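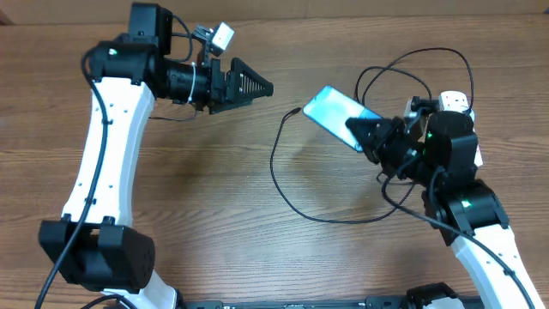

Mudei de casa em setembro e só agora fechei as contas das caixas. Vou deixar tudo neste fio, pode servir a quem vai mudar este ano.

Pedi orçamento a duas empresas. A Jidus queria 1.092 euros com embalagem incluída. A Pusteo ficou em 652 sem embalagem, eu tratava do cartão. Escolhi a segunda.

Caixas novas só comprei 12, das reforçadas, para livros e loiça. O resto pedi em farmácias e numa papelaria. As de fruta não aconselho, têm buracos e o fundo cede.

Livros sempre em caixa pequena. Enchi uma grande na primeira noite e tive de a desfazer no dia seguinte.

A minha vizinha Şükran Akgül emprestou-me o suporte da fita-cola. Parece um pormenor, mas poupa muito tempo. Já lhe comprei um igual para mim, na Lerkinon.

Escrevam o conteúdo de lado e não em cima. Com as caixas empilhadas, a tampa não se lê.
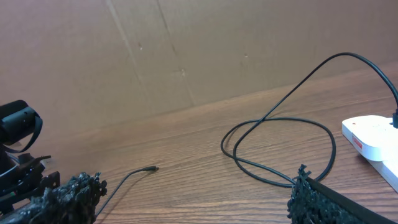

Cartão e tampo de madeira.

Quanto ao cartão que sobra: espalmar, tirar a fita e guardar ao alto, num sítio seco. Fiquei com 6 placas grandes atrás do roupeiro, para tapar o chão quando pintar o corredor. O resto foi para o ecoponto azul, em três viagens.

Uma correção ao que escrevi acima: o suporte da fita não era da Lerkinon, era da Gökçe. Na Lerkinon comprei os marcadores.

Se alguém em Setúbal precisar de caixas de livros, ainda tenho algumas. Mandem mensagem, é só vir buscar ao fim da tarde.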